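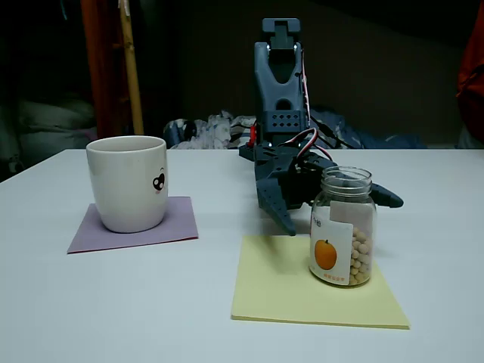
*The mug on the purple square, the jar on the yellow.*

**Beans for Breltirley**

My grandmother measured everything in mugs, and always in the same one, the white one with the little cartoon face printed on the side. She owned a perfectly good set of measuring cups, a wedding present from somebody on my grandfather's side, and they hung on a hook in the pantry and came down only to be dusted. Rice was a mug and a bit. Flour was two mugs, leveled off with the back of a knife. Soybeans were one mug to the rounded top, and that was enough for a pot of milk, or enough for supper with some left over, depending on who had telephoned that day to say they might stop by.

So when my sister moved to Breltirley, which is five hours on the bus if the bus is in a good mood, and wrote home that the beans at the Lozano market were no good (they stayed hard, she said, no matter what you did to them), my grandmother folded the letter back into its envelope and went straight to find a jar.

I was eleven that summer and I was the assistant. The job of the assistant was mostly to wipe things. I wiped the table, which was white and showed every crumb, and then I wiped it again, and then I was allowed to lay out the paper. She had a drawer of square paper from the stationer's, all colors, bought for some folding project she had given up on years before, and she used it under everything. A square under the mug and a square under the jar, so that any bean that jumped would land on a color and we would see it. That was the theory, at least. In practice a bean that jumped went under the stove, and we'd find it in February when the stove got pulled out for the big cleaning.

"Purple for the mug," she said. "And yellow for your sister."

I didn't ask why my sister was yellow. I had been the assistant long enough to know that some things were simply settled, the way it was settled that the radio stayed on low and that you didn't talk during the weather report.

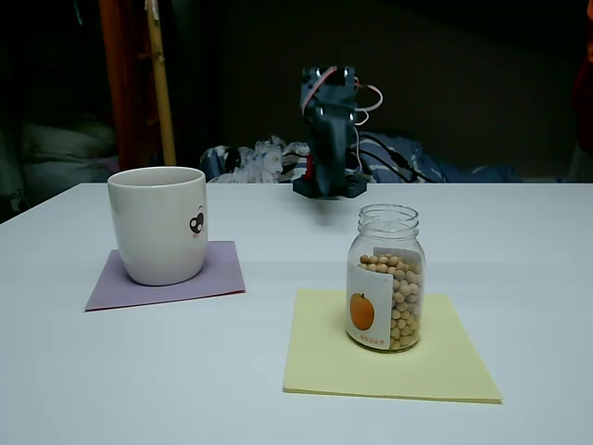
Soybeans make a lovely sound going into glass, and she liked to go slowly so as to enjoy it. She would pour a little and stop, and tap the jar against the table with the flat of her hand over the mouth of it, and pour a little more. In between she told me about the beans her own mother used to grow, along a fence behind the tannery, and how they would come in so dusty that the first rinse was like gravy. I had heard about the fence many times. It got longer every year, and that summer I believe it ran nearly to the river.

She talked about my sister too, in a sideways fashion. Did I think the room over there had a decent window? Would a person in an office like Budevico's be given time to eat a proper lunch, or would they hand her a sandwich? I said I thought she'd be given time. My grandmother said that a sandwich was all right once in a while, and tapped the jar, and looked at it from the side with one eye shut.

When the jar was as full as it would go she tipped the last of the beans into the mug and peered in at them. The inside of that mug was stained brown from years of tea, and no amount of baking soda had ever made much difference. There was a small heap left at the bottom, hardly enough to bother with.

"Those are ours," she said. "We'll put them in the soup."

I said there weren't enough for soup.

"There's enough to say we had the same thing she had," she told me, and set the mug back down on its paper, a little crooked, and went off to hunt for a lid. Lids were a separate matter in that house. They lived in a Grondent biscuit tin on top of the cupboard, all sizes together, and finding the right one could take up the better part of an afternoon. I could hear her in there, trying one and then another in her head, saying "no, no, that's the pickles," while I stayed behind to guard the table.

I ate two beans while she was gone. Raw, they're like chewing on a button, and I've never done it since.

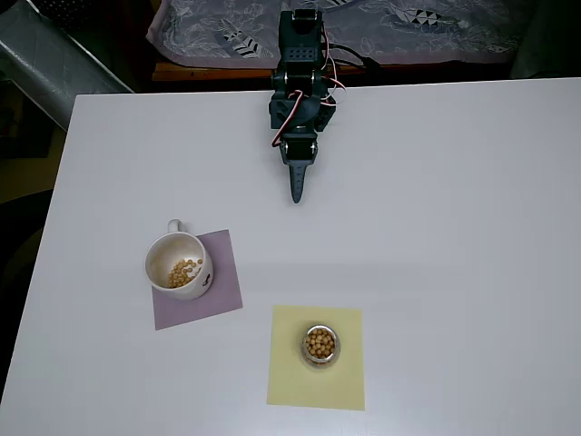 "How long does she have to soak them?" I asked, when she came back with the lid.

"Overnight," my grandmother said. "In plenty of cold water, because they'll swell up to more than twice the size."

She had me write it on a piece of paper in my best hand, *overnight, plenty of cold water*, and then she had me add *change the water once*, and *skim the foam*, and *don't go off and leave the pot*, until the writing ran around the corner and up the side. My sister had known how to cook soybeans since before I was born. We folded the paper small all the same and put it in the parcel, down beside the jar, with two pairs of wool socks packed around the glass, though it was the middle of July.

The parcel went out on the morning bus. That evening we had the soup, which was mostly carrots, and my grandmother went fishing through the pot with the ladle until she was satisfied that each of us had gotten some beans. Then she washed the mug, dried it, and poured her tea.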